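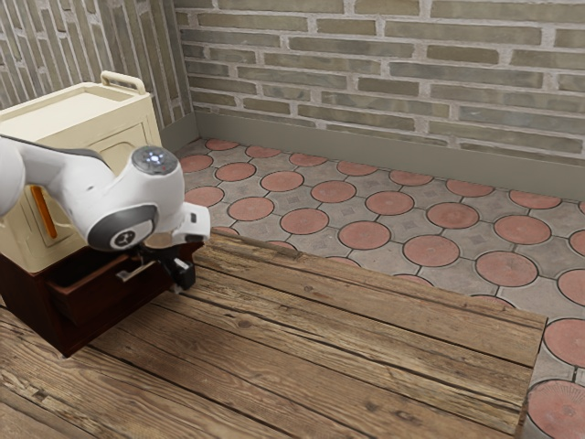

Hurkodo to open second furniture reuse shop in Wurkanbridge

10 Nov 2020

Furniture reuse company Hurkodo has signed a lease on the former Ludoma carpet showroom in Wurkanbridge and will open it as a shop and repair workshop next spring. It will be the company's second site, after the Thepsuriya Road shop.

The new shop will sell second-hand cabinets, chests of drawers, tables, bookcases and bed frames, all checked and repaired before they go on sale. Prices will be the same at both sites. Single chairs will start at £2 and most chests of drawers will cost £50 or less.

Hurkodo collects unwanted furniture free of charge from homes within the Wurkanbridge district. Items that can be sold as they are go straight to the shop floor. Others go to the workshop, where loose joints are glued, drawer runners replaced and missing handles matched from stock. Pieces beyond repair are taken apart for timber and fittings.

In September the company collected 118 items, its highest total for a single month. The Thepsuriya Road shop has been short of storage since the summer and some collections have had to be put back by several weeks.

Kaja Vaher, manager of Hurkodo, said: "We have been turning down good furniture for want of somewhere to put it. People ring up with a sideboard that belonged to their parents and we have to ask them to hang on to it for another month. The Ludoma building has a loading door at the back and a dry floor, and it is on the bus route. We looked at four other places and none of them had all of that."

The front of the building will be used for sales. The rear will hold the workshop, with benches for joinery, upholstery and painting. Work on the heating and the front windows is due to begin in the new year. The showroom sign will be taken down and offered to the Ludoma family, who ran the carpet business until they retired.

More than 50 people have already asked about evening repair classes, which Hurkodo hopes to run from the new workshop once it has settled in. The first will cover sticking drawers, wobbly legs and re-covering a dining chair seat. Dates and fees have not yet been set.

The Thepsuriya Road shop will stay open throughout. Collections can be booked by telephone or at the shop counter. Upholstered items must still have their fire safety label attached. Hurkodo cannot accept mattresses, fitted kitchen units or flat-pack wardrobes that have already been taken apart.

Press enquiries: Kaja Vaher, Hurkodo, Thepsuriya Road, Wurkanbridge

Contact us | © Hurkodo | Back to top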